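## 4. Recording the tray task (two grippers)

Read section 3 first. Both grippers charged, clocks synced, Skollix app open on the phone.

1. Table near a wall or bed, tablecloth flat. Small items in the tray – spread them, no piles if you can help it.
2. One gripper per hand. Check both show green in the app.
3. Start recording. Hold still two seconds.
4. Pick up one item, slow close. Beads and cords: grab the strand low, lift straight up.
5. Use the other gripper for a second item or to hold a cord end. Keep both in view of eachother when you can.
6. Put everything back in the tray. Open jaws fully. Stop. 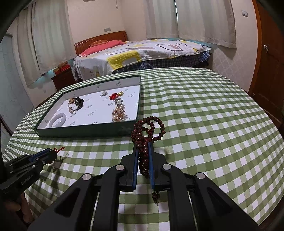
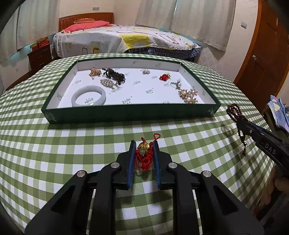
Bead strands and red cords, both grippers working.
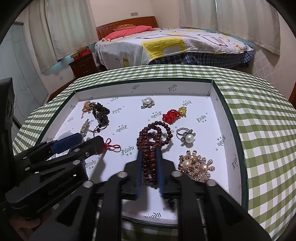 7. Name the clip: site code, task, number. Eg. Celville-tray-346.
8. Shuffle the tray before the next one. Same layout twice = wasted clip.

**Note:** 20 clips then a break. Tired hands make jerky clips and the filter throws them out. Target for this task is 1,000 good ones, we have 511 as of July 17, 2025.

**Note:** dropped something? Keep going, pick it up, finish. Drops are usefull for training. Mark it "D" in the app.

**Caution:** do not squeeze pearls or stone settings hard. Pads grip more then you think. Stop at first contact.

**Caution:** fingers clear of the linkage when the jaws open. It pinches.

Upload the same night – Anis folder, not the old Zamudio one (closed since March). Upload stuck over an hour, message Ryszard Kozłowski with the clip name. Don't delete from the phone till he confirms.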